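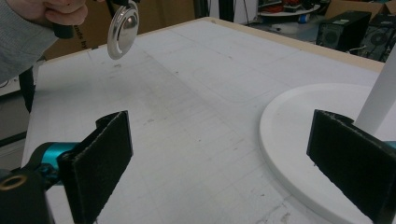
Pot lids get their own evening!

After the jar swap in February so many of you asked for a session on the most annoying shelf in the kitchen that we've gone ahead and booked one. Lid Night is on 14/09/2022 at the Ellthorpe kitchen room, doors open at 5, and we are so looking forward to it.

Bring every lid you own. Yes, all of them – the big domed one that never fits the drawer, the flat one from a saucepan you gave away, the ones living on top of the fridge. Bring the pans too if you can carry them, or measure across the inside of each rim and write it on a scrap of paper (centimeters or inches, we have tape measures for both).

We'll start by matching. Everything goes out on the big white tables, pans on one side and lids on the other, and you try them until they sit right. Anything left over goes to the swap table, and this is the part I love, because somebody else's orphan is so often exactly the size you've been missing for years.

Then on to storage. We tried out four ways of keeping lids over the summer and the upright rack won by a mile. A plain dish rack inside a deep drawer works almost as well and you may already have one! Rails on the inside of a cupboard door are great for lighter lids, but do check that the door still closes past the shelf before you drill anything. Ask me how my first one went.

We'll also have a polishing corner for stainless steel, with baking soda, soft cloths and a bowl of warm water. Loose knobs can be tightened while you wait – bring the screw if it has fallen out, and if it's long gone we have a tin of spares.

Places are limited to 30 so there's elbow room at the tables. Put your name on the sheet by the Ellthorpe front door or reply to this newsletter. It's free, tea included, and if you bake, we won't say no.

Unclaimed lids will stay on the swap shelf until the end of the month, so have a look next time you're in.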